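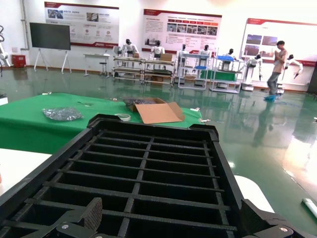 Tray held on both sides, wrist camera view.

Thu 25 January

Second week on the tray task and I love it, I really do. I got in early and had the leader arms to myself for a while, so I did a few slow runs with the recording off, just lifting and tilting and putting down again until my shoulders stopped being silly. Coffee from the Manalo place was still warm when I started for real, which has to be a first!

The task sounds like nothing when I tell people at home. Pick up the black tray with both grippers, bring it up, tilt it, set it down flat. But all those little compartments make it so easy to see when you've gone crooked. The ribs run off at an angle and you know right away that your left hand is higher than your right. I've started using them like lines on notebook paper. Alfredo Tagle says to stop staring at the fingers and watch the far rim, and after an hour of doing it his way I have to admit it's better (I told him so, and he was unbearable until lunch).

The hard part is the squeeze. There's no feeling coming back through the handles, so you go by what the camera shows you and by how the tray behaves. Too gentle and it sags at the far end. Too hard and the tray shifts when you let go, and then the put-down looks jerky and the robot will learn the jerk along with everything else. Alfredo keeps a list of the bad habits he's taught it over the months. Mine so far is a tiny wiggle before every lift. I had no idea I did it until he played six of my runs back to back, and there it was, the same nervous wiggle, every time! I spent the rest of the morning trying to lift like a calm person.

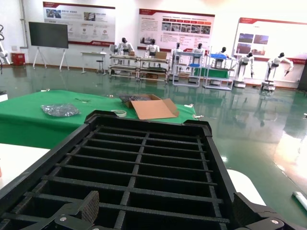
Tilted away toward the green table. Humanoids along the back wall.

I still get a kick out of looking past the tray and seeing the whole line of them back there at their carts and racks, upside down in the shine on the floor. My sister wants to know if they all come over and help. I said no, but I did picture it for the rest of the evening.

Numbers, so I can look back on them: 27 good runs before lunch, my best morning yet. The whole set is at 2397 now, counting everyone who's worked on it since September. Flulby (our recording program, terrible name, I've grown fond of it) froze once and ate a run that I'd have framed and hung on the wall. Very smooth, no wiggle. I said a word. Then I did it over and it was fine, only fine.

After lunch we tried changing the speed. I'd been moving at one pace all week, and Alfredo wanted some quicker lifts mixed in with the slow ones so the policy doesn't get sleepy. Quick is fun, but quick and level at the same time is another matter, and I threw out more than I kept.

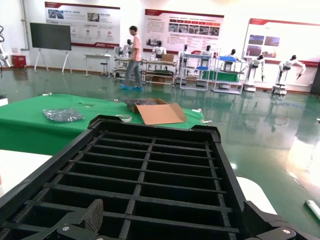 My trick for the tilt is to pause when the near rows look biggest, breathe out, and only then start bringing it down. It probably adds a second to every run. Prelent want the new set by the end of next week, and I'm hoping for 100 from me alone by Monday night. The last trained version managed 70 percent on its own, and I'm dying to see what the next one does with my hands in it.

Missed the early bus back to Plidville and didn't mind at all. Must remember to bring the thin gloves tomorrow, and ask Alfredo about the left handle, it clicks.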